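Can it lay the table yet? Chores, machines, and where we've got to

March 12, 2021. Words and page by Dilek Oral

Quick one this month, deadline for the Lestley newsletter was yesterday and I'm still typing. The question people keep sending in is the same one as in October: when can I buy a thing that does the washing up and puts it all away? Short answer, not this year. Longer answer below, with the kitchen table stuff in the middle.

Firstly, what already works. Floors. Flat ones, without socks. My neighbour's vacuum does the hall every morning and has done for 18 months, gets stuck under the radiator now and then. Lawns, if the garden is a sensible shape. Dishwashers and washing machines, which we've all stopped calling robots but I'd still count them. Somebody has to load them. That's rather the point of this page.

Then the shop floor. Went over to the Groltico packing unit, two visits, very decent of them to have me back. Boxes all one size coming down a belt, arm picks them up, arm puts them down. Lovely to watch. Fast, and it never puts one down crooked. Then a carton came through with its flap up and the whole line stopped while a lad walked over and pressed the flap down with his thumb. He'd been doing that all morning, he said. Didn't seem bothered.

Maluleke, the bakery on the ring road, have gone the other way. Tried a machine for putting rolls into bags, gave it up, kept the machine for sealing the bags. Rolls are all different and they squash. The sealing bit is fine. The manageress told me she'd have another go at bagging when it can cope with a tray of 152 mixed without someone standing over it, and that she isn't holding her breath.

So on to the home. Utensils, sticks, the sort of job you do with half your mind on the radio. Long thin things that roll about and have to go upright in a basket with others already in there. A child can do it. For a machine it's a proper job: find the stick, decide which end, pinch it without flicking it off the table, turn it round, get it in past its neighbours. One good way of teaching that is to have a person do the work through a pair of gripper jaws, so the machine learns from movements it could make itself. No fingertips, no wriggling it round in your palm. Just open and shut.

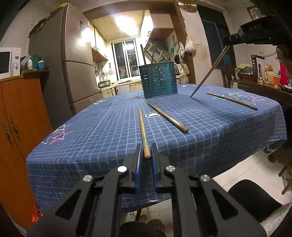 Sticks and basket, kitchen table. Blue ridged pads on the near jaws, the far pair already has hold of one.

Have a go at this yourself with a pair of barbecue tongs, I mean it. I did mine on the worktop with wooden spoons. Picking up, not too bad once you come at it square. Turning it upright is where it goes wrong, becuase you've got hold of it in one place only and the heavy end wants to swing down. Ended up pressing the tip against the worktop to tip it round. Felt like cheating. Apparently it isn't, perfectly good method, the table is there so use it.

Padding matters more than I'd have guessed. Bare metal tongs, the spoon skated off every time. Wrapped the ends with a bit of rubber glove and it held. Tapered things are the worst, they squeeze out towards the thin end like a wet bar of soap.

And then a patterned tablecloth. To you and me it's stars. To a camera it's a lot of edges and pale shapes that aren't the thing you want. Plenty of demonstrations get filmed on a plain white bench and then go to pieces in a house, where there's a cloth on the table and a bag hanging up and the light's coming from the ceiling at a funny angle. I'd much sooner see it tried on a proper family table with the cupboards behind. If it only works on the bench it doesn't work, as far as I'm concerned.

What about both hands? Harder again. One to steady, one to place, and keep them from clouting each other over the basket. We do it without looking. I spilled the whole pot trying it with two sets of tongs.

Where that leaves us, chore by chore, my own opinion only:

Hoovering, yes.
Mowing, yes mostly.
Sealing bags, moving boxes that match, yes.
Cutlery and sticks into a basket, slowly, in a lab, with someone near by.
Emptying the dishwasher into the right cupboards, no.
Ironing a shirt, no. Folding one, seen it done, made a cup of tea while I waited.
Getting a fitted sheet on, no, and I can't do it either.

Wusora, the repair and tinkering club over the library, have got a little arm on loan and are trying it with teaspoons. Teaspoons nest in each other, which is a horrible thing to do to a beginner. They say come along and watch, bring your own mug. I'll try to get over before the next page and report back on whether it's managed a drawer.

A few replies to letters, v. quickly. No, I don't know what one would cost. No, I wouldn't let one near the good glasses. To the gentleman who asked about cat litter: there are boxes that rake themselves, a friend has one, the cat won't go in it.

More letters welcome, particularly if you work somewhere with a machine that does half a job and you do the other half. Want to know which half. Usual adress, or push it through the door at number 2.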